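Poredov kitchen sim -- open day demo set
README, last touched Fri 19 January

What this is: frames and logs from the demo we ran at the Saken open day. Simulated kitchen, simulated arm, visitors picking the task from a short list. Not a benchmark. Please dont train on it and then report numbers.

Stills from the sink counter:
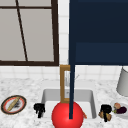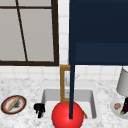
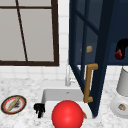
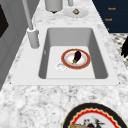

Sink counter, four rendered views. Cabinet door open in the third; eggplant on a plate in the basin in the fourth.

Contents
- 100 episodes, one folder each
- 19 of them driven by visitors, rest by us before doors opened
- joint logs as plain CSV, one row per step
- task text as typed, spelling not fixed

Tasks on the list
put the eggplant in the sink / open the cabinet / close the cabinet / move the bread. Cabinet was the favorite by a long way, people like doors. The eggplant one got picked mostly by kids.

Running the replay
Unpack next to the Rorkia viewer, point it at the folder, press play. Default port is 4000. If the window comes up gray, restart the viewer -- known thing, no fix yet. Needs the Sperling asset pack, not included here, ask whoever set up your machine.

Known problems
- episode 9 has no gripper log, the disk filled up
- object layout is reshuffled between episodes, so dont hard code positions
- success flags were set by hand during the demo, in a hurry. Treat as a hint
- cabinet handle collision mesh is too fat, grasps look better than they shoud
- a few visitor runs stop halfway because the next person wanted a turn. Left in

Visitor data
No names, no audio, no video of the room. Task text and stick input only. We read through all the typed text and blanked two lines.

To do before the April open day
Second joystick. Bigger reset button -- people kept hitting pause. Printed task cards so the line moves faster. Fix the handle mesh.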